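Clerora 桌面小物收纳记录 数据说明

版本说明

本文件随 Clerora 记录集一起分发,介绍记录的内容、整理方式、字段含义和已知的问题。第一次使用的人请先读完“范围”和“字段”两节,其余部分可以在用到时再查。本文件最后修订于2024年10月20日,由 Hala Sayegh 维护。

范围

Clerora 收录的是家里桌面上的小件物品以及装它们的容器。物品指一只手能抓起一把的东西,例如纽扣、回形针、胶囊形状的小件、药片形状的小件、珠子、干豆子、螺丝。容器指罐子、盒子、碟子、杯子和小托盘。记录关心的是哪些小件放在哪种容器里,容器有没有盖,放在什么台面上,小件在容器里是散开的还是堆在一处。

全部记录共3,489条,按容器类型分成12组,物品按外形分成10类。每条记录对应一个容器在某一时刻的状态。同一个容器在不同时间被重新整理过,就会有多条记录,它们共用一个容器编号。

不在范围内的有:抽屉内部、冰箱、衣柜、地面上的箱子,以及任何装着液体的容器。早期版本里有一批装水的玻璃杯,修订时已经移出,如果你手里的旧文件还有这一批,请以新版为准。

记录来源

记录分三批完成。第一批是 Irkus 组整理的,以厨房台面为主,容器多是碟子和托盘。第二批是 Rellon 组整理的,以书桌为主,罐子和带格的盒子较多。第三批由 Mahasneh 组补充,专门收圆口的透明罐,原因是前两批里这类容器太少,统计时几乎看不出规律。三批的命名习惯原本不一样,合并时统一成了现在的写法,旧名保留在“别名”字段里。

合并工作从一月开始。先统一台面名称,再统一容器名称,最后才处理物品名称。物品名称花的时间最长,因为同一种小件在三批里有五六种叫法,有的按用途写,有的按颜色写,有的只写“小东西”。现在一律按外形写,用途不写。

透明圆口罐

透明圆口罐单独成组,编号以 R 开头。入组条件是:罐口为圆形,罐壁透明,从外面能看到里面的东西。瓶颈明显收窄的细口瓶不算,归到瓶类。罐壁有花纹但仍能看清内容的可以入组,在备注里写明花纹。

罐壁材质一栏只有在确实拿在手里确认过时才填“玻璃”或“塑料”,否则一律填“透明,未确认”。前两批里有不少凭外观写的材质,复查时发现错得厉害,已全部改回未确认。

罐口有螺纹的,螺纹一栏填“有”。盖子一栏分三种:盖着、打开但盖子在旁边、无盖。无盖的意思是记录时罐上没有盖子,旁边也没有看到,并不说明这个罐子从来没有盖子。 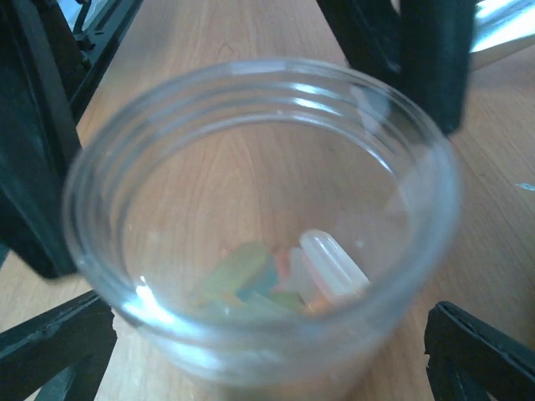

台面颜色按浅、中、深三档填写,木质台面另外注明“木”。隔着透明罐底能看到木纹的,不影响台面的判断,照常填写。台面上铺了桌布或垫子的,填桌布或垫子的颜色,木字不写。

内容物的位置分为靠近侧、靠远侧、居中、铺满四种。近和远以记录者站的一侧为准。罐子转动以后位置会变,所以这一栏只对当次记录有效,不要拿来比较不同时间的同一个罐子。

物品的写法

物品按外形分类,颜色另列一栏。胶囊形指两端圆、中间为直筒的小件,药片形指扁平的圆片或椭圆片。写“胶囊形”不代表它是药,写“药片形”也一样。糖果、串珠、填充物和玩具零件都可能是这两种形状。需要判断用途的人请另找资料,不要从外形栏推断。

颜色写看得见的主色,最多两个。黄绿、蓝绿、粉红这类居间的颜色可以直接写,不必硬归到黄或绿。半透明的小件在颜色前加“透”字。有光泽的小件会有反光条,反光的颜色不算物品本身的颜色。白色小件尤其容易写错,第二批中有7条把反光写成了灰色条纹,已改正。

堆在一起的小件不要求写总数。压在下面的看不全,数出来的结果没有意义。数量一栏只填“少”“中”“多”:罐底没有铺满为少,铺满但不到罐身一半为中,超过一半为多。

字段

容器编号:字母加四位数字。字母表示容器组,数字按入库顺序排,不补空号。

批次:填 Irkus、Rellon 或 Mahasneh。

容器形状:从12组中选一,不可留空。

盖子:盖着、盖子在旁边、无盖、看不清。

螺纹:有、无、看不清。

台面:颜色档加材质,例如“浅,木”。

物品外形:从10类中选,可多选,用顿号隔开。

颜色:与物品外形按同样顺序填写。

数量:少、中、多。

位置:靠近侧、靠远侧、居中、铺满。

别名:合并前的旧名称,没有则留空。

备注:自由填写,不超过一行。

所有字段都是文字,没有数值字段。“看不清”是正式取值,和空白不同。空白表示漏填,“看不清”表示填的人看过但无法确定。

填写示例

容器编号 R0218,批次 Mahasneh,容器形状为圆口罐,盖子无盖,螺纹有,台面“浅,木”,物品外形药片形,颜色透黄,数量少,位置居中,别名空,备注空。

容器编号 T0045,批次 Irkus,容器形状为方托盘,盖子无盖,螺纹无,台面“深,木”,物品外形干豆、纽扣,颜色红、白,数量中,位置铺满,别名“豆盘”,备注“边上有磕痕”。

已知问题

一、Irkus 批次的台面颜色偏深。那一批多在傍晚填写,浅色木台面常被写成中档。复查过一部分,没有全部改完。按台面颜色筛选时请留意批次。

二、药片形和纽扣在颜色相同、孔不明显时容易混淆。凡是备注里有“孔未见”的,外形一栏都应当谨慎使用。

三、罐内小件在有反光的罐壁后面时,靠近罐壁的那几件颜色不可靠。如果两名填写者写的颜色不一致,记录里保留较宽的那个说法,例如一人写珊瑚红、一人写粉红,就写“红或粉”。

四、带格的盒子按整盒记录,没有按格拆开。想知道某一格里放了什么,目前只能看备注,而备注多半没写。

五、螺纹一栏是后加的。Irkus 批次的罐子这一栏大多是空白,请不要把空白当成“无”。

修改和补充

发现错误请写明容器编号、字段名、现在的值和建议的值,一条一行,发给 Hala Sayegh。只写“颜色不对”这类说明的无法处理。补充新记录请先查有没有同一个容器,有的话沿用原编号,没有再申请新编号。新编号不要自己往后排,两个人同时排会重号,Rellon 批次就发生过,现在 B0301 和 B0302 各有一条作废记录。

作废的记录不删除,备注里写“作废”,其他字段照旧。统计前先把它们筛掉。

使用

可以用于收纳习惯的整理、物品名称的统一、教学和练习。转发时请连同本文件一起转发,字段含义离开说明很容易误读。不建议用来识别药品,也不建议用来估计小件的数量。引用时写“Clerora 桌面小物收纳记录”和所用批次名即可。

下一次修订准备处理带格盒子的拆分,并补齐 Irkus 批次的螺纹一栏。台面颜色的复查会接着做,改过的记录在备注里加“台面已复查”。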